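Unit 6 handout – Silent grasp failures in the simulated pick cell

Read before the lab. Bring the log viewer already installed.

## 1. Background

The course cell is a simulated two-finger gripper on a fixed arm, working over a flat table. The controller stack is Loltov, the simulator front end is Dagdag, and the task script is the one Adhiambo Rashidi wrote for the Jundulberg version of this course. The script moves to a pre-grasp pose, descends, closes, lifts, and places the part in a bin. A view from the wrist is saved at each state change.

In July the script was left running as a batch of 3,349 cycles. The summary page reported no faults. When the part poses were checked against the logs, 1,766 cycles had carried nothing to the bin. The arm had made every motion in the right order with open or empty fingers, and the supervisor had marked each cycle complete.

This unit covers how that happened and which checks would have stopped the batch.

## 2. What the logs show

The first bad cycle follows a normal one. Its sequence is:

1. Pre-grasp pose reached. Status OK.
2. Descend finished. Status OK.
3. Close command sent. Acknowledged by the gripper node.
4. Finger position unchanged for 13 control steps.
5. Close state exits on timeout. Status OK.
6. Lift starts.

Line 5 is the fault. The close state had two exits, one for "target width reached or contact force above limit" and one for timeout. Both returned the same status code. The timeout exit was added during early testing so that a stuck finger would not hang the script, and it was never given its own code.

Line 4 has a separate cause. The finger joint drive had been disabled by a limit violation at the end of the previous cycle. The gripper node still accepted commands in that state. An acknowledgment from this node means the message arrived. It carries no information about motion.

## 3. Failure classes

Keep these apart in your lab report. They look alike in the summary and need different fixes.

**Class A – drive disabled.** Commanded width changes, measured width does not. Effort reads zero throughout.

**Class B – closed on nothing.** Measured width follows the command down to the lower stop. Effort rises only at the stop.

**Class C – dropped in transit.** Width settles above the lower stop with steady effort, then falls to the stop during lift or travel.

Most of the July failures are Class A. A run of Class B cycles starts after a reset, where the table frame was reloaded with an old offset. The batch contains a few Class C cycles, and these are the only ones a camera check at the bin would have caught early enough to be useful.

## 4. Required changes

- Give the timeout exit its own status code and route it to a hold state.
- Read back drive status before each close command. Refuse the command if the drive is off.
- Compare measured width with the expected part width before lift. Use the tolerance in the Grallance config file – do not hard-code it.
- Repeat the width check at the end of travel.
- Stop the batch after three failed grasps in a row.
- Log commanded and measured width on the same time base.

The hold state must keep the arm still and leave the gripper command as it was. Opening the fingers on a fault is a common mistake. On a real cell it drops the part, sometimes onto a person's hand.

## 5. Lab task

Run 100 cycles with the drive fault injected at a cycle of your choice. Your script should stop at or before the third failed grasp and name the class correctly. Hand in the log, the patched state file, and one page on any cycle your classifier got wrong. Saved wrist views may be used as supporting evidence, but the class must be decided from width and effort data.
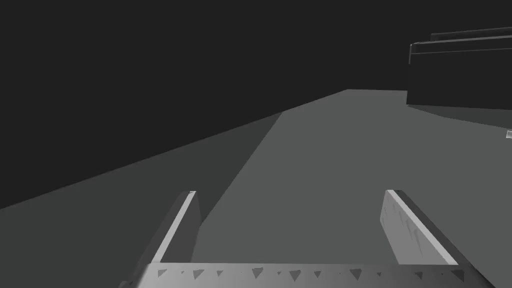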